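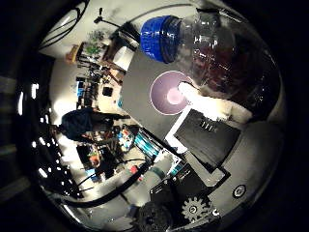
Figure 4. Clear plastic bottle with a blue screw cap, beside a round purple disc on a gray panel.

3.2 What remains along the Sovell branch

The Sovell branch is a wonderful line to study, and we were delighted by how much of it can still be read on the ground. Of the 115 line poles shown on the old right-of-way maps, most are gone, but the concrete footings stay put and make the route easy to follow through the brush. The substation at Stidinero is the real prize. Its brick shell stands to full height, the cable openings in the north wall are still lined with their original tile, and the floor bolts show exactly where the rotary converters sat.

We compared the bolt pattern with the Karppinen drawings and found a close match for two of the three machines. The third is a puzzle - its base is longer than anything on the drawings, and we suspect a later replacement brought over from the Wonerero yard when the line voltage was raised from 300 to 600 volts. That would fit nicely with the wider feeder slots cut into the east wall.

Graffiti covers much of the interior, and it turned out to be useful to us. Several painted dates run across patched mortar, so the patches must be older than the paint. We recorded each layer before the vines leafed out in May. Field notes for this section were closed on Apr 18, 2020, apart from the last of the graffiti records, and the footing survey continues west of the river, where the grade is in even better shape.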